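Ticket 304: Dashboard shows students as "inactive" when they are not
Product: Stastell learning analytics, connected to the Irkamier course platform
Opened by: Oluwatosin Usman, e-learning support
Status: Solved, one point left open

First report
March 20, 2021. Two tutors wrote to me that the engagement page marks many of their students in red, with the text "no activity". The same students have handed in their work and posted in the forum. I checked one course myself and I see the same. The tutors are worried, for the red mark also sends an automatic e-mail to the student. 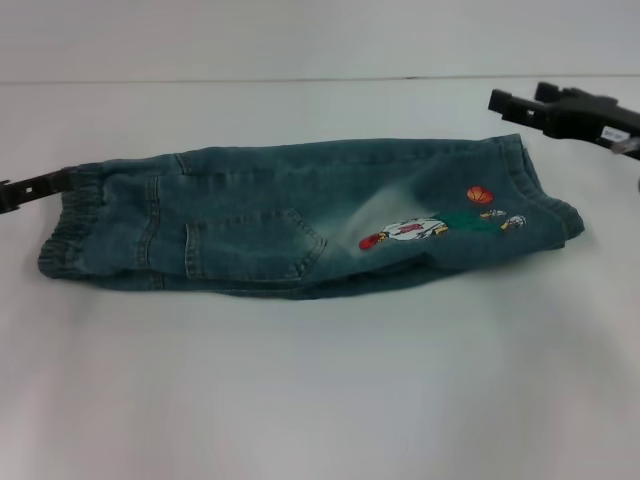
What I tried
I logged out and in again, and I used a second browser. No change. Then I asked for a manual sync from the admin page. The sync finished with a green message, but the red marks stayed. I have switched off the automatic e-mails for the moment, so that no student gets a warning by mistake.

Reply from Stastell support
Thank you for the clear report. Please export the activity log of one course and compare the user ID column with the one in Irkamier. We had a similar case in December with another customer, after a change of login system.

Update from me
I made the export. It is the same problem, I believe. Since we moved our logins to Clalia, the platform writes the user ID with the prefix "cl-" and the dashboard still looks for the old ID without prefix. The events do arrive, but they are not joined to any student. Old events, from before the move, are shown correctly.
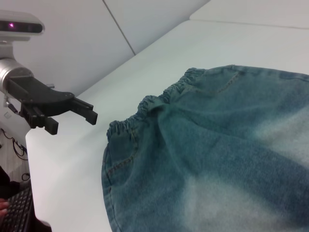 Reply from Stastell support
Your finding is right. Please go to Settings, then Identity, then Matching, and choose "ignore prefix". After this, start a full rebuild and not the normal sync. It takes about three hours, and the dashboard can be slow in this time.

Update from me
Rebuild is done. I looked at both courses and the marks are correct now - the tutors confirm it also. E-mails are switched on again.

Still open: the weekly PDF report continues to show the old numbers. Support says it is made from a separate copy of the data, and they will refresh it on their side. I keep the ticket open for this point only.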